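Zotville Community Boards > Home & Shed > Gadgets and Machines
Thread: Can any machine do the kitchen yet? (14 replies, showing the first page)

gumboot_val
6/14/19
My brother-in-law came back from a trade show in Grambridge convinced we'll all have a robot wiping the benches in a couple of years. He saw one fold a tea towel. I asked how long it took and he changed the subject. Has anyone here seen a machine do a real household chore, start to finish, with no one standing beside it holding a tablet?

pkettle
Dishwasher. Washing machine. We've had them for decades.

gumboot_val
Fair, but I still load the thing. I mean the bit where you pick stuff up and decide where it goes.

Raimo Tuominen
I did 11 years on the floor at a packing plant, and the arms there were very good at one job. Same carton, same spot, same colour, all shift. Change the carton and you rang the technician. One May we switched to a slightly shinier box and lost most of a morning. People see the arm going like the clappers and think it knows what it's doing. Your kitchen is a new carton every five minutes.

tinsnips
That's old gear though, Raimo. The newer ones use cameras and learn from examples. My daughter's course has them practising in simulated rooms, thousands of goes overnight. You can't write off the whole field over a shiny box.

Raimo Tuominen
I'm not writing it off. I'm saying ask what happens on the Tuesday sort of job, the dull one, when the bench has yesterday's crumbs on it and the sponge has gone walkabout.

pkettle
I had a Gosa floor vac for 7 months. It was fine on the lino. It ate one phone cord and a sock and spent a lot of its life under the couch. Paid 600 dollars for it and I still owned a broom.

marnie_b
We love our vac! It isn't perfect but with two kids and a dog I'll take a floor that's mostly clean. I think some of you want it to fail. Nobody expected the first microwaves to make a roast either.

gumboot_val
I don't want it to fail, Marnie, I'd buy one tomorrow if it did the benches. I just don't like being told it's here when it isn't.

tinsnips
Then look at where the work is being done. Simulated kitchens are the sensible place to start. You get a room with a counter and a doorway, you can reset it as often as you like and nothing gets smashed. Once the software can cope there, you move it to a real one.

Raimo Tuominen
I've looked at a few of those rooms, and I have the same grumble each time. Take the surfaces. A computer's idea of a big flat top is smooth and pale from one end to the other, with no ring from a mug and no sticky patch.
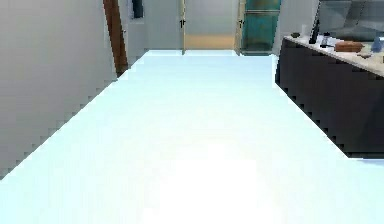
And the things people leave on a counter are where the trouble starts. I'd want to know how it goes when the bottle is greasy, or when the bread bag is open and you have to pick it up from the right end. A person does that without thinking. You have to teach a machine every bit of it, and a drawing of a bottle doesn't slip.

tinsnips
They can put friction in. They can change the light and the colours as well, so it doesn't get stuck on one look. It's part of the training.

Raimo Tuominen
They can put in the friction they thought of.

marnie_b
That's true of teaching kids too, to be fair.

pkettle
My kids can't find the sponge either.

yoshida_fan
Small shop owner's view. We looked at an arm for the back room, quote through the Yoshida dealer. The arm would move stock trays from trolley to rack. The salesman's demo was good, I'll give him that. Then I asked for 60 trays in a row with our trays, bent ones included, and he said they'd need to "scope that". We kept our Saturday lad — he's cheaper and he can answer the phone.

tinsnips
Bent trays are a fair test. I'd still say ask him again in five years.

gumboot_val
So the answer for now is no on the benches, maybe on the floors, and yes if every carton is identical. I'll pass that along at the next barbecue. He won't like it.

Raimo Tuominen
Ask him who put the tea towel back on the table between goes.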